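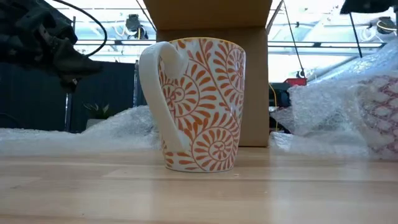 By the Skiltine Course Team | Revised 27/06/2021

Chapter 14
When the Grip Fails

Packing a mug looks like an easy job. A person picks it up by the handle or the body, wraps it, and sets it in a box without thinking much about force. A robot has to be given a force, a position and a rule for what to do when either one is wrong. This chapter is about a case where the rule was missing.

The packing cell at Idholm handled glazed ceramics with a single arm and a two-finger gripper. In January it had completed nearly 1,000 picks without a reported fault. On pick 914 the mug slid out of the fingers on the way to the box and broke on the table. The arm did not stop. It carried on to the box, opened its gripper over the packing material and went back for the next item. Three more mugs were broken before an operator pressed the stop button.

The first report blamed the glaze. A smooth, glossy surface gives rubber pads less to hold on to, and a mug that tapers toward its base is harder still, as the fingers meet a slope and tend to push the mug up or down when they close. Both points are true, but the same mugs had been lifted safely for weeks.

The second report, written by the service group at Udton, looked at the pads. They were rated for 800 hours and had passed that figure without being changed. The worn pads had lost much of their friction. The controller also had no way of knowing that the gripper was empty – the finger position sensor had been switched off during an earlier repair and never switched back on.

So there were two faults. The worn pads caused the drop. The disabled sensor let the cell keep running after it, with an operator reaching in to clear broken pieces while the arm was still moving. The operator was not hurt, but the second fault is the one that safety staff would rank higher.

In Section 14.1 we look at how grip force is chosen for tapered objects, using the Katiyar method from the previous chapter. Section 14.2 covers detecting a lost part, and Section 14.3 deals with stopping the arm before anyone reaches into the cell.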